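Tukberg cell: setup and upkeep README

Maintained by Angus Lowther and Afiq Oei. Last revised in November, after the gripper pads were swapped on both arms.

What's in this folder

Notes for keeping the Tukberg two-arm cell in shape, plus the settings files that go with it. If you're looking for the recorded episodes, they live in the Hokano folder with their own card. This one is all about the hardware, and we love the hardware!

settings/left_arm.yaml – joint limits and home pose, left
settings/right_arm.yaml – same for the right
settings/cameras.yaml – exposure, white balance, mount offsets
logs/service.csv – one row per service, 358 rows so far
checks/warmup.py – the slow warm-up routine

The cell

Two arms share one table, with black fabric on the walls and overhead. The fabric was Vilém Kollár's idea and it made a huge difference to the cameras, which used to pick up every person walking by with a coffee. Cables cross in an X to brace the enclosure. They stretch a little over time, so please read the bracing section before you touch a camera mount.

Starting up

1. Clear both arms' paths to home before you power anything.
2. Switch on the left base, then the right. Wait for the status lights on both sides.
3. Run checks/warmup.py with your hand near the stop. It takes 3 minutes and moves every joint through a small range.
4. Lay out the props for the task. Anything with a handle goes where a finger can get past it.
5. Run one pick at low speed and listen. A healthy wrist is almost silent. 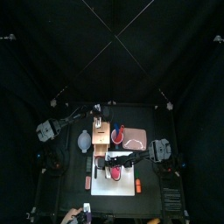
Once the low-speed pick goes well, bring the speed up in two steps. The jump straight to full speed works most days, but it hides a loose wrist screw until the screw is on the table, and then you get to spend your lunch break hunting for it on a black surface. (Afiq has done this twice.)

Every 3,000 cycles

- Check the fingertip pads for cuts and glazing. Replace them in pairs.
- Wipe the finger rails with a dry cloth. No oil here, it ends up on the foam.
- Put the torque driver on all the wrist plate screws. Values are in the service log header.
- Look along each cable loop while a second person jogs the arm. The loop should never pull tight.
- Clean the camera lenses, then rerun the mount offset check.

The pads come from Larkico in packs of 30. They're soft, they grip beautifully, and they wear out faster than we'd like – still the best ones we've tried.

Bracing

Do both cables in one go. Back off one turnbuckle until the cable just goes slack, do the same on the other, then bring them up together a half turn at a time. Vlastimil Štefanec checks the result by plucking the cables and comparing the notes, and his ear has agreed with our tension gauge every time so far. Rerun the camera check afterward, even if nothing looks like it moved.

Low reach check

This is my favorite test because it finds so much. Bring the right gripper down beside the foam block and hold it there, then bring the other arm in as close as the limits allow. Watch the gap between the wrist camera and the neighboring wrist. If it looks tighter than last time, suspect the home pose first and the camera bracket second.
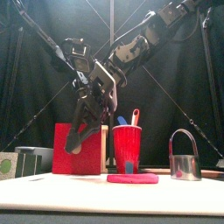

Low reach check, with the right arm's fingertip just in front of the red foam block.

Known issues

- The right arm drifts slightly at home if it's left powered overnight. Rehome in the morning.
- Shiny props can throw off auto exposure. Lock it in cameras.yaml first.
- The Hubáček mount drawings still show the old hole spacing. Measure before you drill.

Questions or fixes go to Angus. New rows in the service log are always welcome, even the boring ones.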